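Suivre une démonstration de robotique pendant une journée portes ouvertes : mode d'emploi

Mis à jour le vendredi 8 août 2025

La page s'adresse aux visiteurs inscrits à la journée portes ouvertes de l'atelier Dunetti, et à ceux qui préparent une visite du même genre ailleurs. Elle décrit l'ordre dans lequel se déroule la démonstration de rangement de cubes, montrée sur simulateur, et ce qu'il faut regarder à chaque étape.

Avant de venir

L'inscription se fait en ligne, par créneau. Chaque créneau dure 40 minutes et accueille un seul groupe. Présentez-vous à l'accueil avec votre confirmation, imprimée ou sur téléphone. Les sacs volumineux restent au vestiaire. La salle Oline est de plain-pied, l'entrée se trouve côté parking.

Aucune connaissance en programmation n'est demandée. Si vous venez avec une classe, prévoyez de quoi écrire : les élèves suivent mieux quand ils notent l'ordre des mouvements.

Étape 1. Repérer les éléments

La démonstration s'affiche sur le grand écran. Commencez par situer le socle, puis suivez le bras d'une articulation à l'autre jusqu'à la pince. Repérez ensuite les cubes à lettres et la planchette. La tâche consiste à poser les cubes sur la planchette, en rangs serrés.

Étape 2. Comprendre les vues

La même pièce est montrée sous plusieurs angles. Une vue basse renseigne sur la hauteur des doigts au-dessus de la table, une vue plus haute sur l'écart entre les cubes. Choisissez-en une et gardez-la pendant tout un mouvement avant de passer à la suivante.

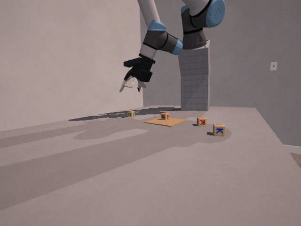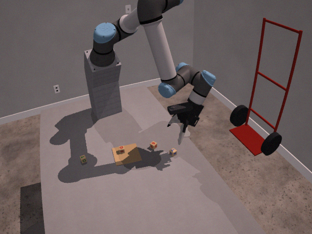
Deux rangs de trois cubes sur la planchette, un autre posé à part : 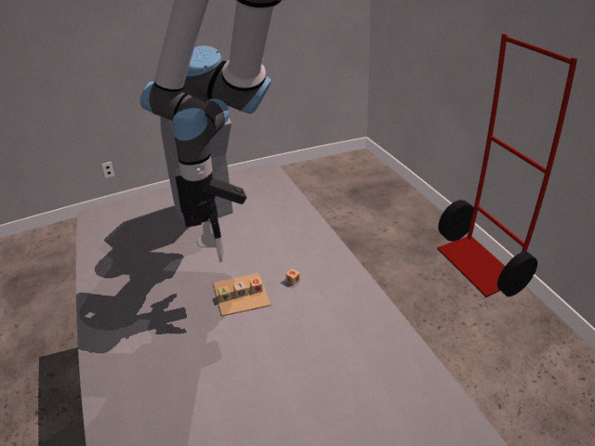
Fernandes, venu avec un groupe de lycéens, a demandé si le programme tenait compte des lettres pour choisir le cube suivant. Non, dans la version présentée : le choix se fait sur la position, et les lettres servent surtout au public pour désigner un cube quand il pose une question. Il aurait préféré que ce soit dit dès le début du créneau, et la remarque a été reprise dans la présentation orale.

Étape 3. Suivre un mouvement complet

Un déplacement se lit en quatre temps : approche, fermeture des doigts, transport, dépose. Regardez surtout l'approche. La pince doit arriver avec la bonne orientation, sans heurter les cubes voisins. Plus la planchette se remplit, plus cette partie devient délicate.

Si un essai échoue, l'opérateur ne l'interrompt pas. Il le laisse aller à son terme, puis le repasse au ralenti. Notez à quel moment l'écart commence à se voir.

Étape 4. Essayer soi-même

À la fin du créneau, 4 postes sont ouverts au public avec le logiciel Droston. Pour déplacer un cube :

Cliquez sur le cube à prendre.
Réglez l'angle de la pince avec le curseur.
Indiquez le point de dépose sur la planchette.
Lancez l'essai et attendez l'arrêt complet du bras.

Chaque visiteur dispose de deux essais, un troisième si la file le permet. Le bouton de remise à zéro replace les cubes au hasard, il faut donc vérifier de nouveau l'angle avant de relancer.

Après la visite

Les essais du public peuvent être enregistrés sous un pseudonyme. Le recueil mis à disposition en compte 1,161, réussis ou non. Pour en recevoir une copie, laissez une adresse électronique à l'accueil. Les enseignants peuvent demander la fiche d'exercices au même endroit, en précisant le niveau de la classe.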